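Lindqvist Boards New Thriller "Rakunness" Ahead of Market Launch

I'm thrilled to say we at Astia have finally landed our lead for "Rakunness" – Lindqvist is in! We start shooting in March, with 14 nights on the water and a ferry we've rented for the whole run (wish us luck). The story is set in 1610, when a harbor town wakes up to find its 8 watchmen gone, and I've been in love with the script since page three. Drundero is handling foreign sales and will start showing it to buyers this Saturday.
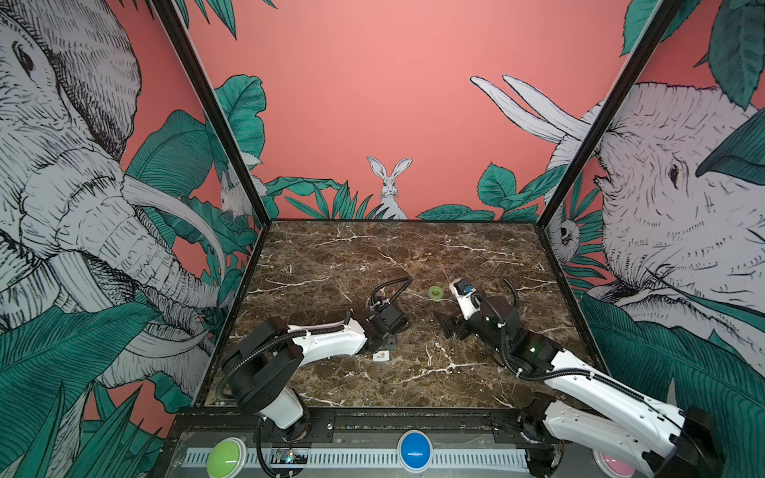

Is "Rakunness" based on a book? It's an original script, written for the screen from day one. Buyers can ask Drundero for the first pages.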